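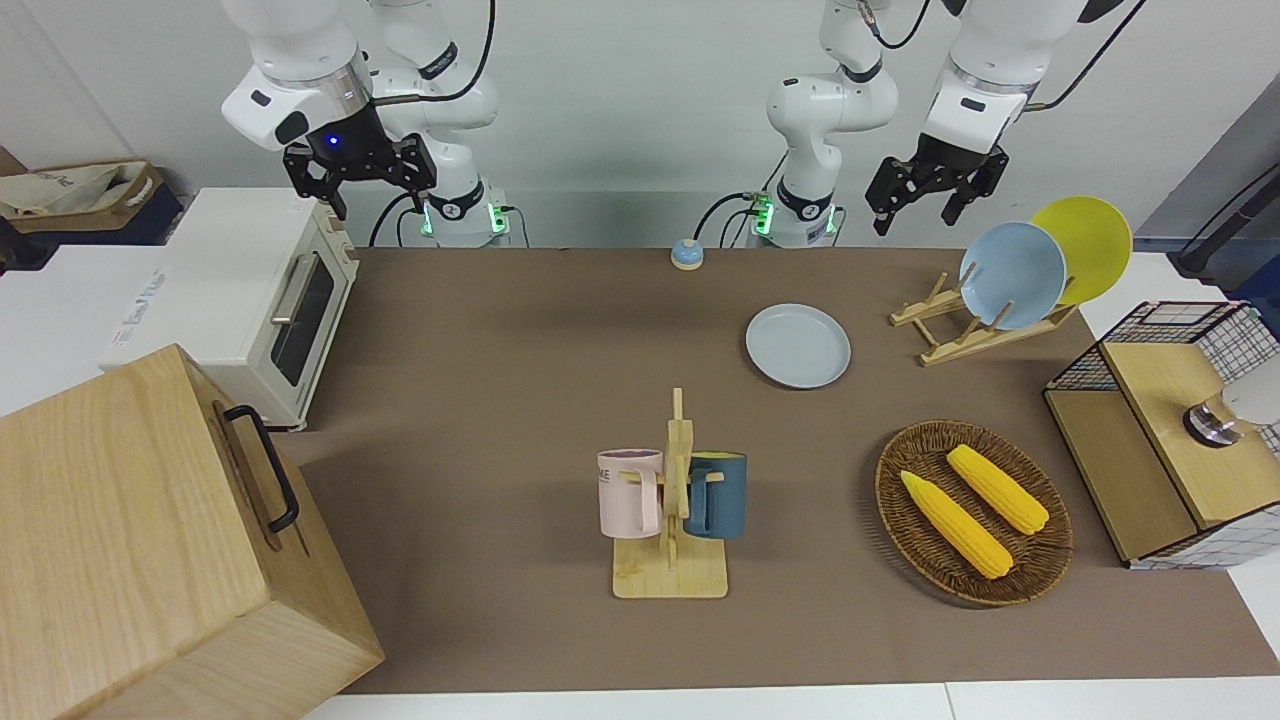
Kitchen > Small Appliances > Cleaning

By Yang, 29 July 2022

A toaster oven needs a proper cleaning when crumbs start to smoke or the food picks up a stale taste. Mine gets one every March and a quick wipe in between. The job takes an evening, most of it soaking time. A white toaster oven shows grease sooner than a black or steel one, so the outside may need attention before the inside does. If you have a wooden dish rack near the oven, move it before you start, as degreaser will mark bare wood.

What you need

Dish soap, baking soda, white vinegar in a spray bottle, two soft cloths, an old toothbrush and a non-scratch sponge. Do not use oven cleaner in a can unless the manual allows it. Many small ovens have a coated interior, and the spray takes the coating off. Steel wool is out as well. Loose strands can end up on the heating elements.

Unplug and empty

Unplug the oven and let it cool completely. Take out the rack, the pan and the crumb tray. On older Classka ovens the crumb tray drops from underneath and has to be unlatched first. On the newer ones it slides out the front. Tip the loose crumbs into the trash before anything gets wet.

Soak the parts

Fill the sink with hot water and a squirt of dish soap. Leave the rack, pan and tray in for 11 minutes, then scrub. For baked-on spots, mix six tablespoons of baking soda with enough water to make a paste, spread it on and leave it for six hours. Rinse and dry everything fully. Plain aluminum trays can turn dark from baking soda, so use only soap on those.

Clean the inside

Wipe the walls and floor with a damp, soapy cloth, wrung out well. Work around the heating elements and keep liquid away from them. Use the toothbrush for the corners and the door hinge. Go over it again with a cloth and clean water until no suds come off.

Clean the door and the outside

Spray vinegar on the cloth, never at the oven, and wipe the glass. The same cloth works on the outer shell. Dry around the knobs, where water can seep in behind the panel.

Put it back together

Leave the door open until the inside is dry. Put the tray back before the rack. Run the oven empty at 350 degrees for a few minutes with a window open, and let it cool again before cooking in it.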